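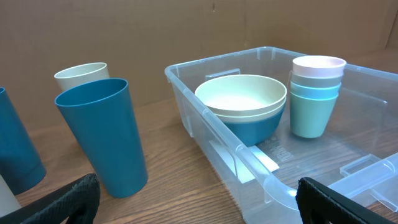 Slide 1. Teal tumbler, clear storage bin.

Reusable cups at Bevgate: notes for Wednesday

Thank Analyn Marquez for the invitation. Say who I am, then start with the deposit.

We ran the scheme in April with 900 cups across 14 stalls. Deposit was one pound. By closing time 186 had not come back.

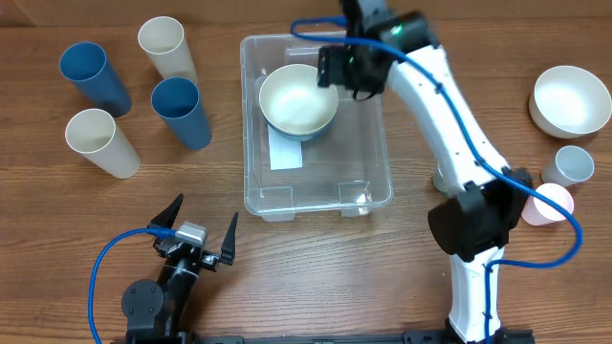

Slide 2. Blue cups and cream cups.

Pause for questions on cost. Washing was done at Rernlow, nearly 20 minutes by van. Efren Panganiban has the invoices.
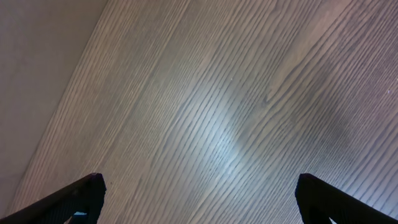 What we would change

Two return points, one at each gate. Bigger signs. Pay deposits back in cash until 10 pm.

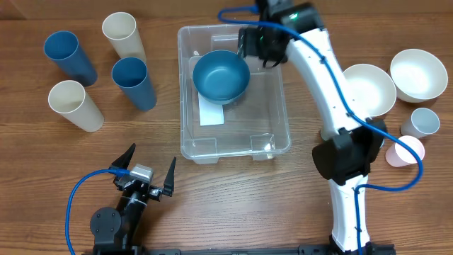
Wollwood wants to borrow the stock in the autumn, so mention the loan form and leave copies by the door.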